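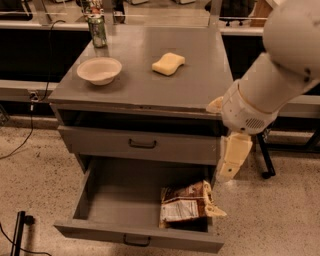

Sayaka thinks I should forget the drawer and start with the tabletop, where there's more room to be wrong. She wrote that under my last post, along with a very kind note about my cable routing, and she has a point! A flat surface forgives you. A drawer has walls on four sides and a front panel with a handle on it, all at knuckle height, and the gripper has to get down in there and come out again without catching anything.

But I'm stubborn and the drawer is the fun part, so that's what the last two weeks went to.

Quick catch-up if you're new. I'm building a tidy-up robot in the shared workshop at Damholm. The arm came secondhand, the software is my own mess, and the planner is called Tandel, after a ferry I liked as a kid. The goal for August is small: pick a thing up, put it in the right drawer, close the drawer. That's all. I have been at "that's all" since spring.

The test cabinet is a gray metal one with two drawers that I found at an office clearance, and I love it. The handles are dark against the gray so the vision code finds them almost for free, and the drawers are shallow, so the fingers don't have far to go. The usual props are a bowl, a sponge, a drink can and a snack bag. I picked them because they all fail in different ways. The bowl is round and wants to be taken by the rim. The sponge can be squeezed as hard as you like and it forgives everything. The can tips. The snack bag is my favorite and also the reason I've been going home late, because a crumpled bag never has the same shape twice and the depth data on shiny packaging is full of holes.

So, the bag in the lower drawer. When it slumps over toward the right wall, there's hardly any space between it and the side for a finger to slide into. My first version came straight down at the middle of the bag, closed, and got a pinch of air and a rustle. My second version tried to sweep it away from the wall first, which worked great until the finger met the drawer front and shoved the whole drawer shut. I laughed out loud. Then I reset it and it did it again, so at least it's repeatable.

The thing that helped most was boring. I stopped asking the planner for "the bag" and started asking it for the highest edge of the bag. There's nearly always some fold or corner standing up, and if you approach that with the fingers lined up along the wall you get a decent bite on it. Alaric suggested this back in the comments on the gripper post and I completely ignored him. Sorry, Alaric! You were right and I owe you a coffee.

Numbers, for those who asked. I logged 954 attempts on the bag this round. With the old approach I had 255 clean picks, where clean means the bag came up and stayed up until the arm was over the tabletop. I switched methods partway through and forgot to tag the runs properly, so I can't give you a fair side-by-side yet. That's going on the list. It sure feels a lot better, which I know isn't data.

Smaller things I changed:

The approach speed is now capped once the fingertips drop below the top of the drawer front. It looks painfully slow and I don't care.

The wrist turns before it descends. It used to turn on the way down, and that is how I scraped the drawer wall and took a sliver of plastic off a finger I'd spent a whole evening printing.

Log files roll over at 3000 lines now. They used to grow forever, and I found that out when the disk filled up in the middle of a really good run. Aargh.

I also redid the calibration, and I want to shout about this because I put it off for so long. Dzintra lent me her printed target board and walked me through it one evening, and the whole job took less time than I'd spent complaining about it. The hover point used to wander depending on which side of the cabinet I was working on. Now it goes where I tell it, more or less, and when it misses I know the mistake is in my code.

Next is closing the drawer on purpose. I've already got a robot that's very good at closing it by accident, so I figure I'm halfway. The plan is to push on the panel just above the handle with the flat of a finger and stop when the motor current jumps. If anyone has done this with a light drawer and kept it from bouncing back open, please tell me how. Wendell, I know you fought with this on your kitchen build, so I'm looking at you.

And Sayaka, I'll do the tabletop too. The sponge at least, I promise.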